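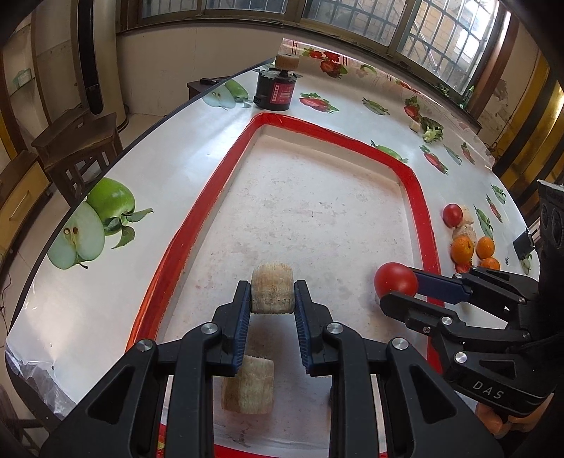 *Two grippers over the red-rimmed tray, one of them holding a tomato.*

Hello! I'm Osvaldo Morelli, I look after the planning software at Galli, and I need another person to write code with me at our Coditberg office.

The job is the bit between "the camera sees a tomato" and "the fingers close on it". You'd work on our grasp planner (it's called Soder, and it's mostly C++ with a lot of Python round the edges) and on the tools we use to replay and label demonstrations. We've got 388 sorting runs waiting to be lined up with their gripper widths, and my script for that is slow and a bit embarrassing, so you'd probably start there.

I'd love you to know some motion planning or pose tracking, and to be happy reading other people's logs. A degree is fine, no degree is fine too. Small round fruit still beats our planner far too often, so if you have opinions about that, tell me!

We're a team of nine, the post is permanent, and you can work from home two days a week. The Trarkholm office is an option if Coditberg is too far.

Send me a CV and a link to some code you like (300 words about it is plenty) by Jul 12, 2026. Quote job 124 in the subject line.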